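Garage Robotics Tips: Getting the Software Side to Behave

Updated 2026-07-31

I love this stuff. Give me a bench, an arm and a free evening and I'm happy as anything. Most of the mail I get is about software and hardly any of it is about bolts, so this page collects the workshop tips I keep repeating for small pick-and-place jobs at home. They're in no particular order. Try the ones that match whatever is driving you up the wall this week.

Save your home pose before you save anything else

Pick a spot where the arm is clear of the table and of your coffee, and store it under a name you'll recognize in six months. Mine is just "home". Every program starts there and ends there. If a script crashes halfway, I can jog back to home by hand and carry on without wondering which way the elbow is folded.

Plan to a point above the object, then go straight down

Asking the planner for a path directly to the grasp is asking for trouble. It will happily find you a lovely curved route that sweeps the fingers sideways through the very thing you wanted to pick up. Make two targets: one directly above, one at grasp height. Let the planner do what it likes on the way to the first, then switch to a straight-line move for the second. Same thing in reverse on the way out. This one change cleared up most of my knocked-over blocks, and it took ten minutes!

Put the table in the planning scene

A flat box in the collision model, a hair thicker than the real thing, is all you need. Do the wall too if you have one behind the arm. I ran my old setup in Rarkent for months with no table in it at all, and the fingertips had the scars to show for it.

Calibrate the camera after you've tidied, never before

Vacuuming, wiping down, moving the lamp -- any of these will nudge a tripod. Do your cleaning first, then run the hand-eye calibration, then keep your mitts off. I write the result to a file with the date in the name and keep the last few. When picks start landing a bit to one side, I compare the new file with the old one, and usually the answer is sitting right there in the translation numbers.

Lock exposure and white balance

Auto settings are the enemy of colour thresholds. A cloud goes over, the camera compensates, and your red isn't red any more. Set both by hand with the lights you'll be using and save them in the launch file so they come back the same every time. If your threshold is in RGB, have a go at HSV. Red wraps around at both ends of the hue scale, so you need two ranges joined together. Don't skip the second one (I did, and lost a whole evening to it).

Plain backgrounds are free accuracy

Dark cloth behind, dark surface underneath, one bright object. You'd be amazed how simple the vision code gets. A few lines of thresholding, keep the biggest blob, take its centre, done. You can move up to a learned detector later when the clutter comes back, and by then you'll have the motion side sorted and only one thing to debug.

Name your frames like a grown-up

"frame2_new" is no good to anyone. I use base, camera, table, grasp and place, and I draw the axes on a sticky note beside the keyboard. When a transform is upside down you can spot it on paper faster than on the screen.

Slow the controller down while you learn

I run new code at 20 percent speed with one hand on the stop button. Slow moves let you see the path the planner really chose. Bring the speed up in steps, and watch for the arm overshooting at the bottom of the straight-line move, where a bit of extra settling time before the gripper closes does wonders.

Wait for the grip

Don't fire off "close" and lift in the same breath. Read the finger position back and only lift once it has stopped changing. If it stopped at fully closed, you've picked up air, and the program should go back to the approach point and look again. It's a tiny check and it saves you from placing nothing, very neatly, over and over.

Mark the table and the code together

Bright tape is the cheapest debugging tool in the shop. Choose a colour well away from your object's colour, so the threshold never confuses the two, and measure the place target from the base before you type it in.
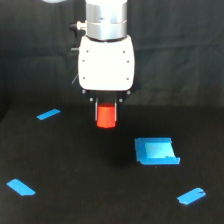

Ryota Kawaguchi wrote in to say that he stopped typing place coordinates altogether. He has the program look for the tape at startup, fit a square to it and use the centre as the place target, so when the patch gets moved the code moves with it. He also averages several camera frames before trusting the answer, and he throws out any run where the frames disagree by more than a few millimetres.

I've borrowed that and I'm thrilled with it. One caution from my own try: do the detection with the arm at home, or the gripper blocks part of the view and the centre comes out skewed.

Log everything, then look at it

My log line has the detected position, the commanded position, the final joint angles and whether the grip check passed. Plain text is fine. After 605 logged picks I plotted the misses and they were nearly all at the far edge of the reach, where the inverse kinematics was flipping between two solutions. Feeding the solver the current joint angles as its starting guess fixed that.

Keep a copy of the version that worked

Commit before you tinker, every time. I tag the good ones with a short note about what the arm could do that day. My current tag says "picks red, places on tape, don't touch the wrist offset".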